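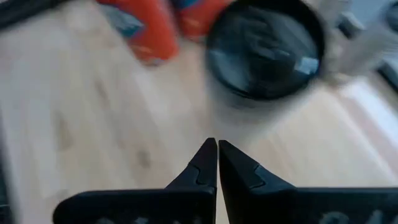

Black fingertips, nearly touching, over the pale floor.

I get asked about cold drinks more than anything else I write about, which is a bit funny when you think how much time I spend on stews. So this is my pile of fizzy drink, cordial and ice tips, in no order at all, mostly learned by getting it wrong in August with a garden full of thirsty people.

Start with the ice, and make it the day before. A tray you filled at lunchtime will look frozen by four o'clock and then collapse into slush the minute you pour anything on it. I empty my trays into a freezer bag as they set and fill them again, and by the next afternoon I've got more than we can use (well, nearly always!). If the cubes weld themselves together, put the bag on the worktop and give it a smack with a rolling pin. Don't run the bag under the tap. I did that for years and all it does is weld them harder when they go back in.

Ice also tastes of whatever it's been living next to. Mine had a spell of tasting like spring onions, and I blamed the water, then the trays, and finally found an open bag at the back of the drawer. Keep the lid on, or tie the bag.

If you've forgotten to chill your cans, a washing-up bowl of cold water with plenty of ice and a good handful of salt will do the job far faster than the fridge. The water matters as much as the ice – you want the can sitting in it up to its neck. Turn them now and then. Rinse the tops before anyone drinks from them, or they'll get a mouthful of brine and tell everybody about it. And please don't leave cans in the freezer "just for ten minutes". I've cleaned frozen cola off a bag of peas and it takes a whole evening.

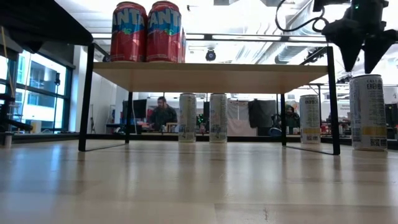 Pouring is the next thing. Tip the glass, pour down the side, and put the ice in first so you're not dropping cubes into a full drink and sending half of it over the tablecloth. A warm glass straight out of the dishwasher will froth like mad, so give it a rinse in cold water and shake it out. You needn't dry it.

For cordial I use a 1,000 ml jug, because my arithmetic is hopeless and round numbers help. I make it up a little stronger than I'd like to drink it, knowing the ice will thin it down. My neighbour Huguette Arnaud makes hers with still water, keeps it in the fridge overnight and tops each glass with soda at the table, and I've gone over to her way completely. It stays lively to the last glass, and if there's any left in the jug you can have it at breakfast. Lemon slices come out before bed, though! Left in, the pith makes the whole lot bitter.

Opened bottles of fizz: lid on tight, back in the fridge, door shelf is fine. I know people squeeze the air out of plastic bottles first. I've tried it both ways and I wouldn't bother. Smaller bottles are the better answer if you live alone or only fancy a glass here and there.

Flat cola isn't wasted, by the way. Simmer it down with a spoonful of mustard and a splash of vinegar and brush it on a gammon for the last half hour. Flat lemonade goes into jelly in place of some of the water, or into ice lolly moulds with chopped strawberries. Flat tonic I've never found a use for, so if you have one, write in.

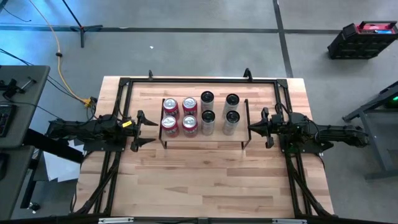
Four of the red cans, two by two, on the clear-topped rack.

Sticky rings on wood want a cloth wrung out in warm water and a tiny drop of washing-up liquid, going with the grain, then a dry tea towel straight after. Don't scrub. If the ring has gone properly hard, lay the damp cloth over it while you do something else and come back to it. For an oiled top I wipe on a little more of the oil once it's dry.

Empties get rinsed at our house, every one, and stood upside down on the draining board before they go in the recycling. Wasps find an unrinsed can in no time, and I've been stung through a bin bag.

Next time I'll do iced tea, including the cloudy sort and how I rescue it with a splash of boiling water.

We use cookies to remember your settings and see which pages are read. Accept all | Manage choices
Join 2,438 readers and get new tips by email. Unsubscribe whenever you like.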